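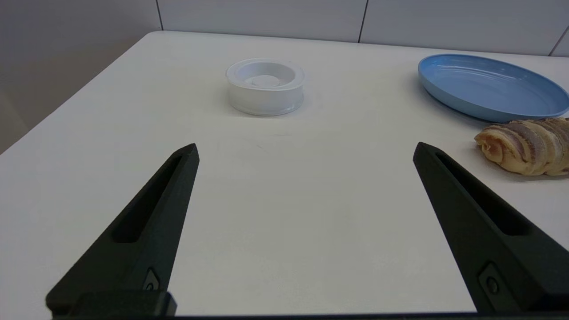 Home | Service desk | Open tickets | Closed tickets | Site contacts

Ticket 212: Bench cell, tray-laying station, Redarlow site
Status: Open, under observation
Raised by: Tài Lâm, shift lead, tray line
Assigned to: Phúc Diệp, automation support
Priority: Medium

Summary
The arm at the tray-laying station stops before closing on an item and requests operator confirmation. Staff on the station report that the requests have become frequent enough to prevent them from carrying out the checking duties given to them when the cell was introduced.

Initial report (T. Lâm)
The station was handed over to the tray line in December. Under the revised work instruction, one member of staff supervises the cell and also checks finished trays for the line beside it. Before the change, two people laid trays by hand and had no checking duties.

During the last early shift the arm asked for confirmation 37 times. On each occasion the operator was required to leave the checking bench, walk to the panel, look at the camera view and press Accept. No item was dropped or damaged. The station completed 400 trays against its usual target, but a second person had to be brought across from packing to keep the checks up to date. This arrangement cannot continue, as packing is already short on that shift.

Staff have also asked whether confirmations are recorded against their names. Several believe that a slow response will be treated as a fault on their part. A written answer is requested.

Support response 1 (P. Diệp)
The report is acknowledged. The event list has been copied from the Ivik controller. Most of the stops carry the message "target uncertain", and they relate to pale items on the white table. Rolls and other darker goods account for very few.

The wrist camera view was reviewed with the operator at the panel. The table carries faint grey smudges. These may be contributing to the fault, although this has not been established.

Actions requested of the site:
1. Wipe the table top at the start of the shift and after the meal break, using the approved cleaner only.
2. Check that the screws at the base of both fingers are tight. Do not remove the fingers.
3. Keep items clear of the table edges when setting out.
4. Do not alter the confidence setting on the panel.

Site reply (T. Lâm)
Actions 1 to 3 were completed. Finger screws were found tight. Confirmations on the following early shift fell to 18. The operator was able to complete all tray checks without help until the meal break, after which assistance was again needed for the last part of the shift.

The question concerning names remains unanswered.

Support response 2 (P. Diệp)
The reduction is noted. A matt mat in a darker colour has been ordered from Stitel for trial on this station. The cell will need to be taught the new background, and the station should be planned as out of use for one morning. Trays will be laid by hand during that time and two people should be rostered.

With regard to names: the controller records the time of each confirmation and the badge used to sign in at the start of the shift. Response times are not reported to line management. The site manager has agreed that they will not be used in any performance review, and a notice to that effect will be placed at the panel.

Site reply (T. Lâm)
Received with thanks. Staff on both shifts have been informed. They have asked that the panel be moved to the end of the checking bench, so that a confirmation can be given without leaving the trays. Please advise whether the cable will reach.

Support response 3 (P. Diệp)
The present cable is too short. A longer one has been requested under the same order as the mat. The emergency stop must remain in its current position. Until the panel has been moved, the supervising operator should be given the cell only, and tray checks should be allocated to a second person after the meal break.

Ticket to remain open until the mat trial has been completed on both shifts.

Contact the automation service desk | Copyright Redarlow | Back to top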